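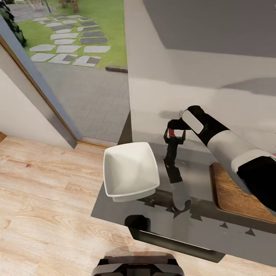 Home | About the walk | Stages | FAQ | Contact

Questions people ask me about the Birnora pilgrimage

I've been helping with this walk since 1989, so I've heard most of these a few times over. If yours is missing, drop me a line!

Do I have to be Catholic?

No. We've had Methodists, Quakers, a few Lutherans from Engelhardt and plenty of people who tick "none" on forms. There's Mass each evening and you're welcome to sit at the back, or skip it and put your feet up.

How long does it take?

Seven days, starting at the parish church in Jultano and finishing at the shrine. The third day is the long one (all that climbing out of Ikolon) and I always go quiet on it.
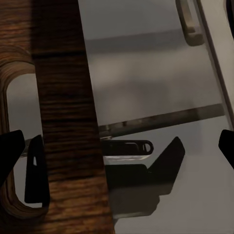
My first time I set off far too fast, chatting away at the front, and had blisters by lunch. Please break your boots in over the summer. Two pairs of thin socks work better for me than one thick pair, though my sister swears by the opposite.

Where do we sleep?

Parish halls mostly, plus one night at the convent guest house, where the beds are proper beds and the soup is wonderful. Bring a mat and a sleeping bag for the rest.

What about food?

Breakfast and supper are included. Lunch is whatever you carry, and there's a bakery on four of the mornings. Tell us about allergies when you book.
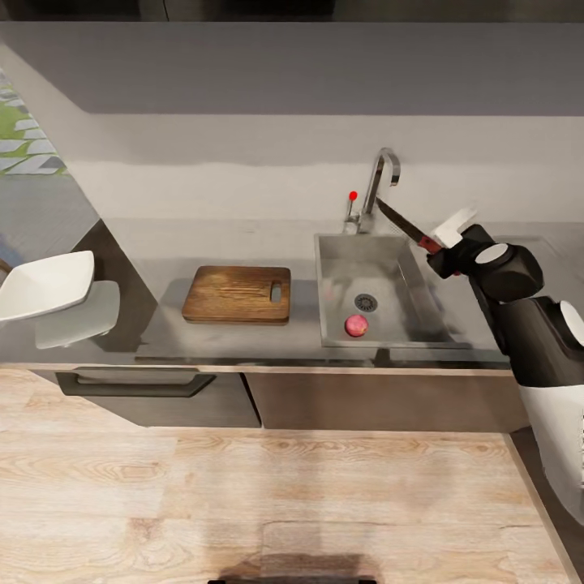 Can I bring my children?

Yes, if they're over ten and like walking. Younger ones can join for the last day, when everyone goes slowly and there's a lot of singing.

Is there a priest with us?

Usually two. They hear confessions on the move, which sounds odd until you've tried it – side by side, looking at the road, I find it much easier than kneeling in a box.
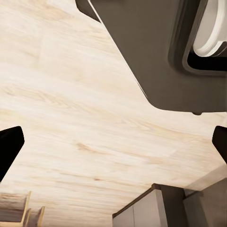
If you'd like a quiet word without it being confession, that's fine too, just catch one of them at a rest stop.

When do I need to book?

By the end of June for the September walk. We had 623 walkers last year and the halls were bursting, so we do close the list once it's full.

Contact the walk office | © Birnora Pilgrimage | Back to top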